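Section 8. Sorting and Storing Table Utensils

This section covers the wire utensil basket, the glass insert, and the small utensils that go in them: chopsticks, spoons, and sporks. For knives and serving pieces, see the drawer section.

Before you start

Set the basket on a table, toward the back, with the hooked rim at the top. Spread a cloth over the tabletop. A knitted or woven one works well, and it keeps light pieces from sliding or rolling off. Leave enough room in front of the basket to lay every utensil flat.

Note: If your Fallau basket was shipped with a paper band around the wires, cut the band off. Do not pull it over the rim.

Fitting the glass insert

1. Wash the glass by hand and dry it inside and out.
2. Hold the basket steady with one hand.
3. Lower the glass straight down until it rests on the bottom. It should sit inside the lower part of the basket, with the wire bands around it.
4. Turn the glass a little each way. If it scrapes, lift it out and check for a bent wire.

Caution: Do not drop utensils into the glass from above the rim. Metal pieces can chip the bottom. Do not use a chipped or cracked insert.

Sorting

5. Lay the utensils on the cloth by type. Keep chopsticks side by side, and place spoons with all the bowls facing the same way.
6. Match the chopsticks in pairs by length. Put odd ones aside until the end.
7. Check plastic spoons and sporks for splits where the handle meets the bowl. Throw out any that are split.
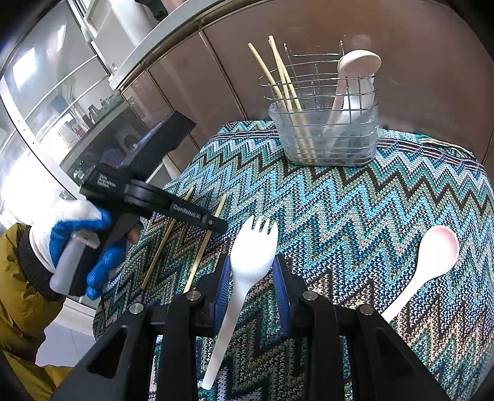

8. Stand the chopsticks in first and let them lean to one side against the rim.
9. Add large spoons next, handle down, with the bowl above the rim. The handle should reach into the glass.
10. Put sporks in last, tines up. Pick them up by the handle and keep your fingers off the tines.
11. Lift the basket 2 inches and set it back down. If it tips, move a spoon to the other side.

Note: Do not pack the basket full. You should be able to take out one utensil without pulling up the ones next to it.

Cleaning

Empty the basket once a week and wash the glass. Wipe the wire with a damp cloth and dry it right away. Wooden chopsticks must be fully dry before they go back in. Do not soak them overnight.

Replacement glass inserts are listed as part 1073 in the Jarkusora parts list.

Comments (3)

Hacer Ağca
Does step 4 apply to the older Schouten basket too? My glass scrapes on one side and I can't find a bent wire.

Sem Bakker
Mine did that. There was a rough weld near the bottom. I filed it down and it's fine now.

Hacer Ağca
Found it, same spot. Thanks.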